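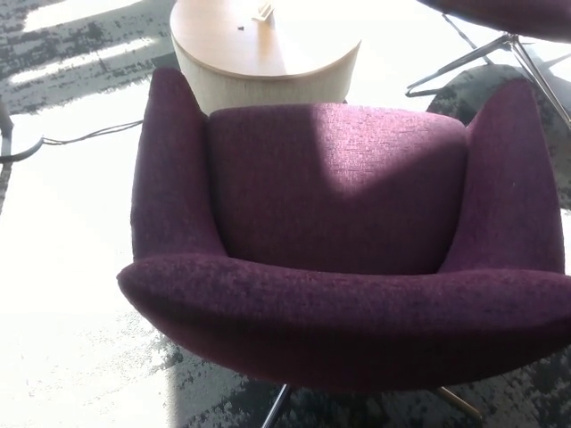

4 min read

Can a Robot Camera Really See a Chair?

Look at a purple armchair and you know what it is right away. You know the middle part is for your back. You know the shadow lying across it isn't a stain, and that you can't pick the shadow up. You worked all that out before you finished this sentence.

Now try it as a camera. A camera doesn't know what a chair is. It catches light and turns it into numbers, one tiny dot at a time. Then a computer, called the controller, has to make sense of the numbers. People who sell cameras and controllers like to say that their robot "sees." When you read that word on a box, slow down a little.

What the boxes say

We compared two head cameras. A head camera sits up high, where a robot's eyes would be, and looks down at whatever the robot is supposed to work with. One camera was the Auer. The other was the Stedix. Both were plugged into the same controller, a Nullitz, so that any difference would come from the cameras.

The Auer box promises that it "understands any room." The Stedix box says "sees like you do." Those are big promises. A room with a purple chair, a round side table and plenty of sun is a fair place to check them.

Dorota Śliwiński runs camera tests at Drerodton, and she has read a lot of boxes. "I don't ask if a camera is smart," she told us. "I ask what it gets wrong, and how often."

Problem one: sunshine

You might think more light is always better. For a camera, strong sun can be trouble. Where it hits a gray patterned carpet, the pattern can wash out until it looks almost white. The dots there are as bright as the camera can make them, so the details are gone. No controller can get them back, whatever the box says. It can only guess.

Shadows are tricky in a different way. A shadow makes one piece of purple cloth look like two colors. A controller that sorts things by color may decide there are two objects. Half a chair here, half a chair there! 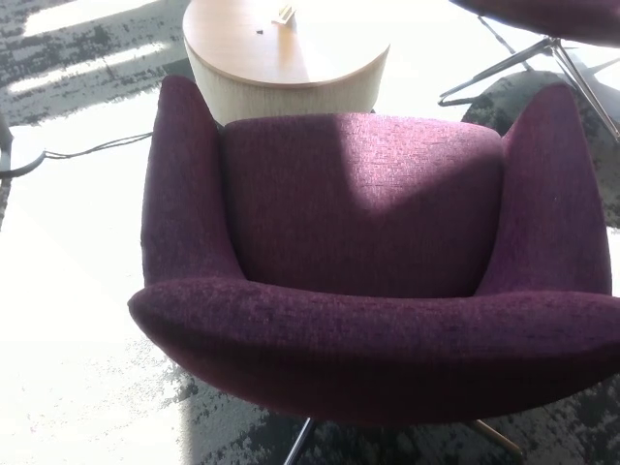

The Auer fell for this more than the Stedix did. We gave each camera 200 looks at the chair. With the Auer, the controller drew one outline around the whole chair 192 times. That sounds great until you think about the other eight. Would you want a robot that bumps into your furniture eight times out of 200? The Stedix did better on the chair, but it had its own bad habit, and we'll get to that.

Problem two: thin stuff

Big padded things are easy to find. Thin things are hard. Think of shiny metal chair legs, or a dark cable lying across a carpet. A cable may be only a few dots wide in the picture, and where the carpet has dark patches too, it blends right in.

For a robot on wheels, the cable matters more than the chair. The Stedix missed cables again and again. It also had trouble with chrome, which reflects whatever is near it, so a shiny leg can look like part of the floor.

Problem three: what's hidden

When a table stands behind a chair, the camera gets only part of the table. You fill in the rest without trying. The controller has to be taught that things keep going when something blocks the view. Ours sometimes marked the table as a funny shape with a bite taken out of it. Neither camera can fix that. It's a controller problem, and neither box mentions it.

So which one won?

We're not handing out a trophy. The Auer is better at thin things and worse with shadows. The Stedix is the other way around. We tested in one room, with one purple kind of chair. If somebody tells you one test proves a camera works everywhere, ask how many rooms they tried.

Try it yourself

Put a chair near a sunny window. Lay a piece of string on the floor beside it. With a grown-up's permission, take a picture from above with a phone or tablet, then close the curtains and take another. Can you find all of the string in both? Show the pictures to someone who hasn't been in the room, and don't tell them what to look for.

Words to know

Controller: the computer that takes in what the camera sends and decides what the robot does next.

Outline: the line a controller draws around something it thinks is one object.

Washed out: so bright that the details have disappeared.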